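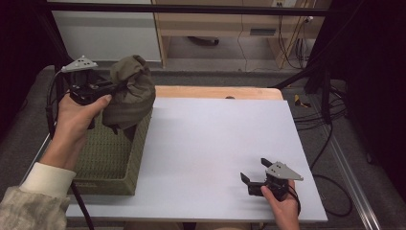
One comment on the previous checklist asked why we still inspect for laundry work at all, when every machine on the market claims it can put away a towel. The commenter wanted the page cut to guarding, power and emergency stop, and said the chore items were opinion and didn't belong on a safety form.

The chore items stay. Most of the write-ups at Wakthorpe come from them. A machine that can't let go of a cloth will pull on whatever the cloth is caught on, and that is a safety item whether or not anyone calls it one.

BENCH AND CHORE READINESS CHECKLIST
Site: Wakthorpe, Grekgate bench area
Inspection date: May 22, 2020
Covers: hand-held grippers used to show the work, Tsuji arm when fitted, Clirko control software
Marks used: OK, FIX (use may continue, repair before next inspection), STOP (do not use)

Section A. Before power

A1. Floor clear on the operator's side of the table. OK
Comment: Keep checking it every time. Things get put down and stay down.

A2. Cables routed away from where feet go. FIX
Comment: Cables to the hand-held units need enough slack to lift the tool to shoulder height and no more. Extra slack ends up on the table and gets picked up with the laundry. Tie it off at the back of the operator's hand, not at the tool.

A3. Table steady when leaned on. OK

A4. Work surface flat, clean, no raised tape. OK
Comment: Wipe before each session. Marks in the middle of the surface are not a safety matter, but the software people ask for them to be wiped off and it takes a minute.

A5. Emergency stop reachable from both ends of the table. OK
Comment: Tested from both ends. Test it by pressing it. Last time the box was marked by someone who had looked at it.

A6. Sleeves. OK
Comment: Long sleeves are allowed with the hand-held units if the cuff closes at the wrist. They are not allowed inside the reach of the arm under power. Reader comment received: "Our shop says no long sleeves anywhere near either one, and it saves arguing." Fair. If your shop wants the stricter rule, use it.

Section B. Jaws and hand-held units

B1. Jaws open and close through full travel without sticking. OK

B2. Jaw screws present and snug. OK
Comment: Snug by hand driver. Do not use the power driver on plastic parts.

B3. Hinge free, no grinding. OK

B4. Handle can be dropped or released without the jaws snapping shut. FIX
Comment: One unit closes faster than it should when the grip is let go. It pinches. It doesn't break skin, but write it up.

B5. Jaw faces clean, no chips, no burrs. FIX

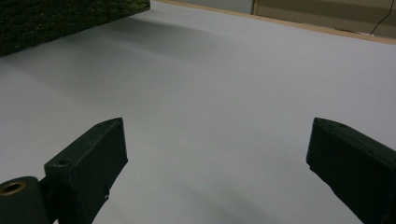

Chips matter more for cloth than they do for boxes or cans. A hard part will slide past a rough spot on a jaw and nothing comes of it. A knit or a loose weave catches, and then the machine has hold of a thread it doesn't know about and can't release. Run a fingertip along the whole edge of both jaws, including the part nearest the hinge, which people skip since the cloth is supposed to be held at the tip. The left jaw has a tiny white fleck low on its inner edge, well back from the tip, and a mark like it gets written down even if it turns out to be lint. If it wipes off, strike the entry. If a fingernail catches on it, dress the edge with fine paper and recheck under B1.

B6. Pinch gap at the hinge. OK
Comment: Keep fingers forward of it. A reader asked for a guard over the hinge. We tried one and it hid the screws, so they stopped getting checked.

Section C. Chores, as tested

Each chore gets marked for two uses: with an operator standing at the bench, and left alone. "Left alone" means no one in the room. No chore is marked OK for left alone on the strength of a video from the supplier.

C1. Pick up one cloth from a flat surface.
Attended: OK
Left alone: FIX
Comment: The arm does this well when the cloth has a fold or a bump in it. A cloth lying flat gives the jaws nothing to close on and they scrub at the table. The software is supposed to give up after 60 seconds. It did give up in testing. Until it does so every time, someone should be in the room.

C2. Put one cloth in a basket or bin.
Attended: OK
Left alone: STOP
Comment: Getting the cloth over the bin is the easy half. Letting go is where it fails. A corner stays in the jaws, the arm backs away, and the bin comes along. With a light bin that means a bin on the floor. With a heavy one it means the cloth tears or the arm faults. Weighting the bin was suggested, and we don't recommend it, for the second reason. Teach the release lower and slower.

C3. Take one cloth out of a basket with other cloths in it.
Attended: FIX
Left alone: STOP
Comment: It takes what it gets. Sometimes that's one, sometimes that's everything tangled together. A person does this by feel and shakes off the extras. The arm has no shake we would want to stand next to.

C4. Fold a hand towel.
Attended: OK
Left alone: FIX
Comment: Slow, and the corners don't meet, but there is nothing unsafe about it. If all you want is a stack of square towels and you have all night, it can do that now. Reader comment: "Mine folds better than my kids do." No finding.

C5. Fold a shirt.
Attended: FIX
Left alone: STOP
Comment: Buttons. The jaws close on one and the grip reading jumps, and the control treats it as a hard part and squeezes more. The supplier has been told. Pull shirts with buttons or snaps out of the test load until there is a change in the software.

C6. Wipe a bench.
Attended: OK
Left alone: FIX
Comment: Water only. The arm can't tell a spill from a shine and will wipe solvent toward the edge of the table as happily as anything else. Shops that want this for cleanup at the end of a shift should keep it to dry dust and crumbs for now.

C7. Sort small parts into trays.
Attended: OK
Left alone: OK
Comment: The only line in this section with two OKs. Parts were hard, dry, under 400 grams and all of one type. Trays were screwed down. Change any of that and the mark no longer applies.

C8. Clear a table of mixed items.
Attended: FIX
Left alone: STOP
Comment: Fine until it meets something it wasn't shown. Then it picks it up anyway. In a kitchen that could be a glass or a knife. In a shop it could be someone's caliper, or a blade left under a rag. We took blades out of the test for obvious reasons, so do not read the attended mark as covering them.

Section D. People

D1. Operator has shown each chore by hand before the arm is run. OK
Comment: Showing it with the hand-held jaws is slower than using your fingers and it ought to be. You find out which parts of the job you were doing with your palm, or by feel at the back of your fingers, and those are the parts the arm will get wrong. Write them on the back of this sheet.

D2. Both hands accounted for when two grippers are in use. OK
Comment: The resting hand drifts. Pick a spot on the table for it, outside the path of the other one, and come back to that spot.

D3. Breaks taken. FIX
Comment: The grip is hard on the base of the thumb. Change operators when someone starts shaking out a hand, and don't wait for them to ask.

D4. Visitors kept behind the line when the arm has power. OK
Comment: Visitors reach for falling laundry. So do operators. Let it fall.

Section E. Overall

Cleared for attended work on C1, C2, C4, C6 and C7. Cleared for unattended work on C7 only, with the limits written there. The arm is not cleared for clothing of any kind without an operator at the bench.

To the people who write in asking if they can buy one of these for the house yet: on these marks, no. A machine that needs you standing next to it with a hand near the stop button hasn't taken the chore off you. For a shop with one kind of part and trays that don't move, it can earn its place, and a few already do that work.

Open items carried to June: A2, B4, B5, D3, and the release fault under C2.

Comments received on this version

Under C2, a reader says they got rid of the dragged-bin trouble by having the arm open its jaws, wait, close them empty and open again before backing off. Worth trying. Will be tested with the bin unweighted.

Under B5: can we use emery board? Yes, if it's new.

Another reader objects to C7 being called a chore. Anyone who has sorted a floor sweep of mixed washers at closing time can answer that one, though it's true the test didn't use mixed washers.

Under A5, asked if a foot pedal counts as reachable. Only if there is one at each end, and only if it isn't under the basket.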